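Speaker notes - "Gathering demonstrations for a two-arm table"
Elsa Valtonen, Tritell
Slot is 2:10 p.m., after the Gralodia people. Bring own adapter.

## Opening

Say name, say where I work, move on. Most of this room has trained a policy. Fewer have had to run the collection side day after day, so that's what I'm going to talk about.

The project is called Gelten. We collect teleoperated episodes of simple tabletop work: pick up, put in, take out, close, hand over from one arm to the other. In August we had 600 usable episodes. We threw out another 173. I'll spend more time on the 173 than on the 600.

## What we count as one episode

- Starts with both grippers open and empty.
- One written instruction, one sentence, read aloud by the operator before moving.
- Ends when the operator presses the pedal, whether the task worked or not.
- Failed attempts stay in if the operator recovered. They get a tag.

Pause on the last point. People ask about it every time. We keep recoveries because the policy will fumble too, and it needs to have seen someone fumble and carry on.

## Choosing the objects

Early on we used blocks and cups, all from the same box. The policy learned the box. It did fine on our table and fell apart when we took it to the Rantala site.

Now every layout mixes everyday things that don't behave alike. Something soft, something rigid, something see-through, something with a strap or zipper. Some objects are part of the task and some are only there to be left alone. The operator does not choose. A script picks the object list and a second person sets the table.

(Next slide. Give them a few seconds with it before talking.) 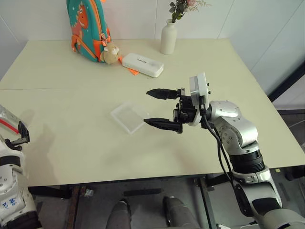
What happens if the operator bumps something that isn't part of the task? The episode is kept when the object stays on the table and the task goes on, and it gets a "contact" tag so training can include or skip it.

Then talk about clear plastic. A shallow translucent container on a pale tabletop is one of our hardest cases, mostly because the rim is all there is to go on. Operators slow down near it. Their approach paths get longer and they stop more often before closing the fingers. We used to trim those stops out. Don't trim them. When we did, the policy rushed in and closed short of the rim.

## Why the 173 went in the trash

Go through these quickly, no slide:

- Instruction didn't match what was done. The biggest group by far. "Put the case in the bag" and the operator moved the case next to the bag.
- One camera stream dropped or drifted out of sync with the joint readings.
- A hand came into view to fix something in the middle of an episode.
- Operator pressed the pedal too early, while the object was still moving.

The first one is a people problem. We fixed most of it by having the table setter read the instruction back. It adds a few seconds per episode and I'd pay that again.

## Operators

Sessions are capped at roughly 10 minutes of arm time, then a swap. After that the motions get sloppy in a way that's hard to spot on video but plain in the gripper data - small double closes, late releases.

We log who drove each episode. If one person supplies too much of a task, we stop them on that task and put someone else on it. The policy picks up personal style very easily. One of ours always came in from the right, and for a while so did the robot.

## If there's time

Two-arm tasks. Handovers take much longer to collect than single-arm picks. New operators tend to park one arm and do everything with the other. Our fix is to write instructions that need both: hold the bag with the left, pull the zipper with the right.

Skip this part if the clock is past 2:30.

## Close

Tagging sheet and episode checklist are on the handout. Questions. If someone asks about the cost per episode, tell them to find me at the break.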